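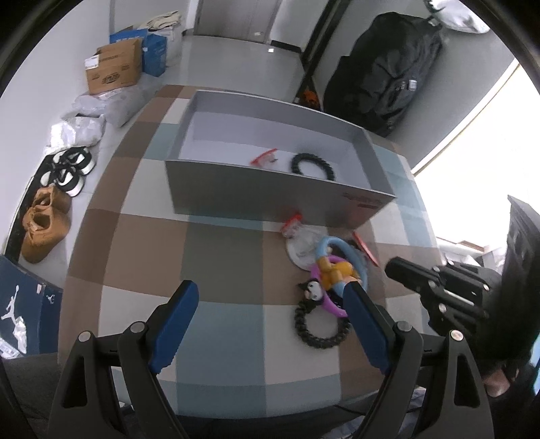

*Sorting small things into the open gray box, with two grippers reaching in over the checkered tablecloth. Skustlow open day, 28 September 2025.*

I had been meaning to get over to Fekasbridge since March, when my sister-in-law first sent me the notice, and I very nearly missed it again. The bus drops you at the wrong end of the street, the numbers run backward, and I walked past the door at number 937 a couple of times before I spotted the paper arrow taped beside the bell. By then it had started to drizzle and I was glad of the stairs, even if there are a lot of them.

Skustlow is a small outfit. They teach robots to do household chores, mostly picking things up and putting them where they belong, and they do it in ordinary rooms in ordinary apartments. I had pictured a big hall with yellow safety lines on the floor, so it was a nice surprise to be shown into places that looked like somewhere I might have lived in my twenties - shoes lined up by the wall, bags and boxes on the floor, a closed gray door, daylight pouring in at the window. Our host told us the clutter stays. A robot that only knows tidy rooms would be no use at my house, I can promise you that!

We went around in groups of nine, which was a good size. Everyone could get near the table and there was still room to ask a question without raising your voice.

## At the table

The part I enjoyed most was the sorting. A person takes a gripper in each hand (a pair of these is called a Yeoman, and I never did find out why) and does the job the way they would like a robot to do it later on. Each one has two black fingers, and the pads on the inside of the fingers are ridged and a cheerful blue. The camera rides along on the tool and records what the hand is doing, and the recordings are what the robot learns from. There is no arm and no motor humming away, only a person working through a small job with great patience.

The things to be picked up were just what you would find in the bottom of a child's bag. There was a toy of interlocking rings, light blue and purple, with a bit of yellow-orange in the middle and a little black-and-white figure with pointed ears. There was a clear plastic bag with a red label, and a black ring that might have been braided or beaded, I couldn't tell which, with its match already in the box beside a small clear packet with a red top. I'd have guessed the toy would be the easy one, being the biggest and brightest. Our host said the opposite. Rings slide over each other when you pinch one of them, and the whole thing turns in your grip. A soft bag is worse still, because it changes shape every time you touch it.

They let us try, of course. I took hold of the grippers feeling fairly sure of myself (I have been knitting for most of my life) and it was humbling. Your hands are farther from the work than you are used to, and I kept closing the fingers a little too soon and pushing the thing away across the cloth. It took me 2 tries to get a black ring up off the table and I let out a whoop when it dropped into the box. A man in my group got the plastic bag in on his first go and was unbearable about it all the way down the hall.

I asked how many times a person has to do this before it is any good to a robot. For one job like this one they want over 800 recordings, and they like them from different people in different rooms, with the things laid out a new way each time. I thought about that for quite a while on the way home. It is a lot of picking up!

## Dana

After that we were taken next door to see Dana, which is the robot that gets the benefit of all this work. Dana is a pair of arms on a wheeled stand, with the same sort of fingers on the ends. We watched it put spoons in a drawer. It is slow, slower than I had expected, and it stops before each grasp as if it were making up its mind, and I found myself leaning forward in my chair and willing it on. It dropped one spoon, went back for it, and got a round of applause.

There was coffee afterward in the kitchen and a very good lemon cake, and people stood around talking much longer than the program allowed for.

If you go to the next one, get off the bus a stop early and come at the street from the river side. Wear shoes you don't mind climbing in, and put your name down for the table as soon as you get there, because the list fills up quickly.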